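Watville releases two-arm planner update with separate wrist and head camera timing

Watville has released a new version of Grodero, its planning and control software for two-arm robot workstations, changing how the program combines views from cameras at the wrist and at the head of a cell. The update became available to existing license holders in June.

The main change is in the perception layer. Earlier versions waited until every camera had delivered an image before updating the shared model of the table. Grodero now accepts each image as it arrives, stamps it with the arm's joint positions at the moment of capture, and corrects the model piece by piece.

Reto Frei, who leads the planning group at Watville, said the old approach left the arms working from stale information whenever one camera fell behind.

"The wrist view moves with the arm, so an error in timing becomes an error in position," Frei said. "You could calibrate all morning and still see an edge drift as the arm sped up."

According to the company, the delay from image capture to a usable update in its own tests fell from 244 milliseconds to 185. The controller itself was not changed and still runs on a separate process from perception, so a slow image does not hold up a motion command.

Thin, reflective parts remain the harder problem. Parallel metal rods return bright highlights that shift with the viewing angle, and the software can match a highlight on one rod to its neighbor. The new release fits a repeating pattern to the whole row before assigning depth to any single rod. Where the fit is poor, the region is marked as uncertain and the planner keeps the fingers clear of it.

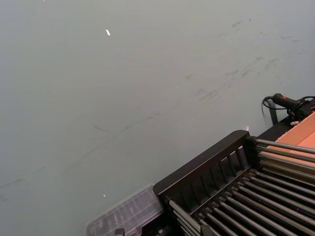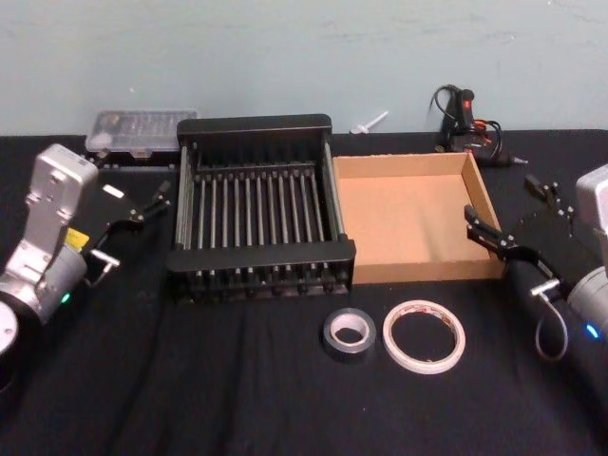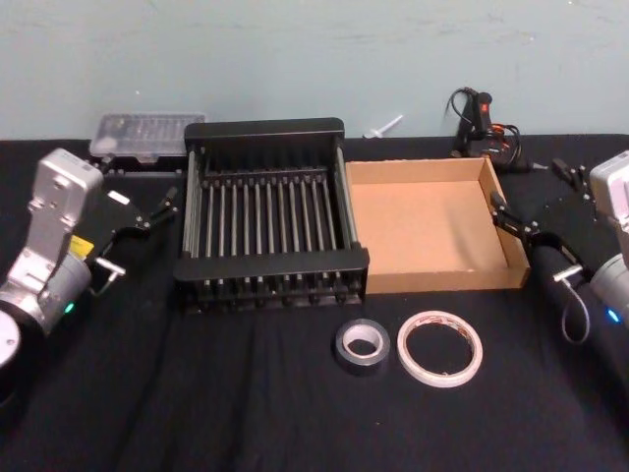
A metal-rod rack at the Watville test cell, from a wrist or gripper camera (first picture) and from a head camera, with both arms in view (second and third).

Cables are handled differently. Grodero does not try to model a loop of wire as a rigid object. It wraps the loop in a padded volume and plans around it, which costs some reach at the back of a table but removes a common cause of aborted motions.

The planner also has a new rule for low-walled containers. Previously, an open tray was stored as a solid block, and a path that crossed over it was raised to clear the full block plus a margin. Walls and floor are now stored separately, allowing a gripper to approach a corner closely or enter from above.

Hannelore Egger, an integration engineer at Widmer, has been running a preview build on a two-arm cell. She said the tray rule was useful from the first day, while the rod fitting needed tuning.

"It is cautious with anything shiny - more cautious than I would like," Egger said. "I would still take a refused grasp over a bent rod."

She added that the log viewer, rewritten for this version, was the part her team used most. It replays camera input, joint positions and planner decisions on one timeline and can hold 2000 planning cycles before older entries are written to disk.

The release closes 13 reported defects, including one in which a gripper's own fingers were added to the table model as an obstacle. Configuration files from the previous version load without changes, but camera timing must be calibrated again before the arms are enabled.

Support for a third arm is planned for a later version. Frei did not give a date.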